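About Cludaline

Welcome, and thank you for stopping by! Cludaline is a small weaving and natural dye school in Bistton, run by two friends who started out sharing one floor loom and a great many cups of tea. We teach beginners, we teach people who wove in college and have missed it ever since, and we teach a surprising number of knitters who came in to use up their yarn and left wanting a loom (sorry to their families).

How we got going

Isla Ritchie learned to weave from her aunt, who made dish towels for everyone she had ever met. Eilidh Shearer came to it from the dye side, and spent years boiling up onion skins, walnut hulls and goldenrod in her garage before anyone suggested she might teach it. The two of them met at a guild sale in November, got to talking over a basket of handspun that they both wanted, and ended up splitting it. By the following fall they were holding Saturday classes in Isla's dining room, with the table pushed up against the window and warps stretched down the hallway.

We moved into our current space on Baird Street when the dining room simply couldn't hold another person. It has tall windows on the north side, a deep sink for the dye pots, and room to leave a project on the loom from one week to the next, which makes all the difference if you have a job or children or both.

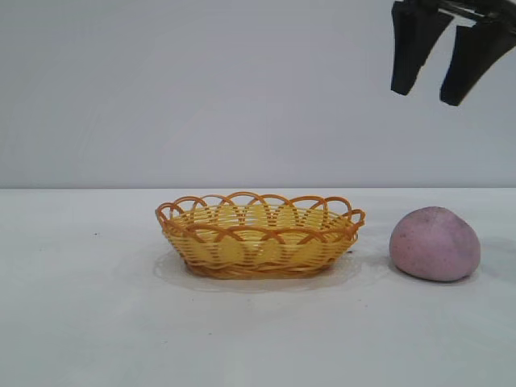

Our beginner course runs for six weeks and ends with a finished scarf. You'll wind your own warp, thread it, fix the threading mistakes (everyone has them, and Eilidh still does), and weave at your own pace. The warp is 306 threads wide, and yes, that sounds like a lot on the first night! Most people find the threading rather peaceful once they settle into it, and there is always somebody at the next loom to chat with.

After that you can go on to twill, overshot or rugs, or cross the hall and spend a month in the dye room with indigo and madder. Iona Cairns teaches the rug class on Thursday evenings, and Iona Imrie looks after the yarn shelves and the front desk, so if you call and ask for Iona, please tell us which one you'd like.

Flinilari, our own yarn

A few years back we couldn't find a wool we really liked for student scarves, so we had one spun for us. Flinilari is a two-ply wool, soft enough for the neck and strong enough to be pulled tight on a loom by someone who is still learning how tight is too tight. We dye it here in small batches, and each skein weighs 100 grams. The colors change with whatever is growing, so if you fall for a particular yellow, do buy enough for the whole project.

Come and see us

The studio is open to visitors on weekday afternoons, and you're welcome to sit down at the sample loom and throw a few rows. Gavin Purves repairs and tunes looms for us and for anyone nearby who has inherited one in pieces, so bring photos if that's you.

Spring class sign-ups opened in January 2023, and we keep a waiting list for the courses that fill.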